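Notes on moving a mail archive, January

I have kept my own mail since college, and the archive finally outgrew the way I stored it. The old layout was mbox, one file per year, with the index held separately by a desktop client I stopped liking two versions ago. A full-text search on the larger years took long enough that I had started using grep instead, with the usual trouble over base64 bodies and quoted-printable line breaks.

The new layout is Maildir, one message per file, with the index rebuilt from scratch. The conversion script walks each mbox, splits on the "From " separator, and writes each message out under a name derived from its Date header. Splitting on the separator is the weak point. One of the clients I used early on did not escape "From " at the start of a body line, so any paragraph beginning with that word became a new message with no headers. I found 825 of these fragments by listing every file that lacked a Message-ID. 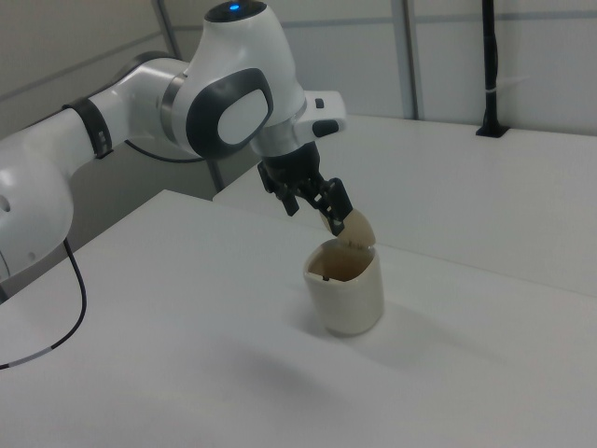
Most fragments could be rejoined by a simple rule: if a file has no Message-ID, no Date and no Received line, append it to the message before it and restore the separator line as body text. The rule failed on drafts, which in the old client were saved without any of the three. I moved the drafts out by hand first and ran it again.

Duplicates were the second problem. Two mailing lists I read had been delivered to both of my addresses for years. Matching on Message-ID alone is too aggressive, because the list server at Collard reused IDs after a restore. I matched on the ID plus a hash of the decoded body, with the list footer stripped. That removed a little over 2,000 messages and, as far as I can tell from spot checks, nothing I wanted.

Kwaku Opoku suggested keeping the original Date string in an extra header instead of normalizing it in place. I did, and it paid off when I noticed that everything sent from the Ansah office was off by 4 hours. The zone had been wrong on that machine the whole time.

Still to do: attachments with names in legacy encodings, and the Janura folder, which I have not opened yet. The old mbox files stay on the backup disk, read-only, until both are finished.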